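3. Where paper goes to wait

I should say up front that I never meant to study mail. My plan was to study how people in Warkwood pay their bills, and I'd written a whole interview guide for it, but every kitchen I sat down in wanted to tell me about paper instead.

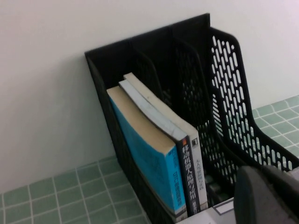

Figure 1. A three-compartment file organizer on a tiled countertop.

So I threw out the guide and started over in August with one question: when something comes through the door and you can't deal with it yet, where does it go? We asked 21 households to keep a log for 90 days, and they wrote down 1,728 pieces of paper (I read every entry myself, mostly after 10 p.m., and I loved it more than I probably should have). Junk mail was left out. School forms, bank letters, coupons and warranty cards all stayed in.

What struck me first was how sure people were about their own systems. Almost everyone in the Warkwood group had a spot for "this week" and a spot for "later," and they could point to both without getting up! But the logs told a messier story. Of all the papers logged, 600 were moved at least once before anyone did anything with them, and a lot of those moves were just from one pile to the next pile over.

I had expected homes with file holders to do better than homes with a plain stack by the toaster. They didn't, at least not in any way I'd want to defend in front of a statistics class. Eze's older study of Wordale renters found much the same thing, though that project looked only at bills, and bills come with a due date. A warranty card doesn't. One woman in our group had carried hers through two moves and still couldn't say what it was for.

I come back to the warranty cards in Section 4, along with the Tindus households, who kept their logs on the fridge.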